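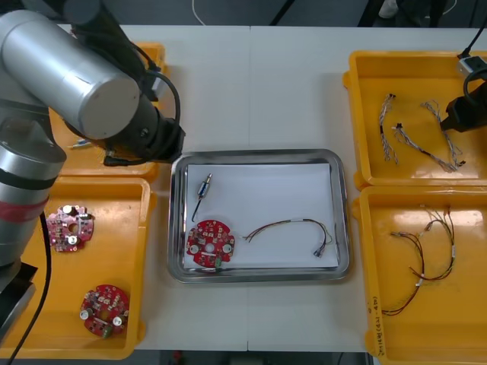
Bench Sorting: Frequently Asked Questions

These are the questions we get most often from people setting up a small electronics bench at Zetlow. If yours isn't answered, write to Shayne Henare at the parts desk.

What goes in the yellow trays?
Boards and small components that are waiting for the next step. Keep one kind of part to a tray. Round circuit boards can share a tray when they belong to the same order, as long as they lie flat and don't overlap.

What is the steel tray for?
The part you are working on now. It sits in the middle of the table with the yellow trays on either side. When you finish with a part, move it out before you bring in the next one.

Why is there paper in the steel tray?
Small connectors and thin wires are easier to find on white paper than on polished metal. The paper also catches bits of trimmed wire, so you can lift the whole sheet out and empty it.

How often should I change the paper?
At the start of each shift, and whenever it is torn or marked. Cut sheets are stocked as item 487. Don't tape them down.

Can I stack boards to save space?
No. Capacitors stand up from the surface and the leads bend easily. If a tray is full, start another one.

How should I pick up a board?
Hold it by the outer edge. Stay off the components and don't hook a finger through the center hole, even on boards where it looks big enough.

A connector has a wire attached. Where does the wire go?
Leave it loose beside the connector. Don't wrap it around the body or fold it back on itself. If the wire pulls out, put both pieces in a bag and mark it for repair.

Are the yellow trays static-safe?
The Clomberg trays we have ordered since May are. Look for the mark molded into the underside. Older trays without the mark are fine for screws and empty housings but should not hold boards.

Can I use a different color?
Yellow is for work in progress. Gray is for finished work and red is for rejects. Please don't swap them, even for an hour.

How do I clean the trays?
Wipe the plastic ones with a damp cloth and mild soap, then let them air dry. The steel tray can be cleaned with Vuster wipes. Take the paper out first and get under the rim, where solder crumbs collect.

What do I do with a part I can't identify?
Put it in a bag, write the bench number on it and leave it at the parts desk. We keep unidentified parts for 3 weeks.

Where do I get more trays?
From the Sukprasert cabinet next to the stockroom door. Sign the sheet when you take one. The large shallow trays run out first, so return any you aren't using.

Last updated January 2022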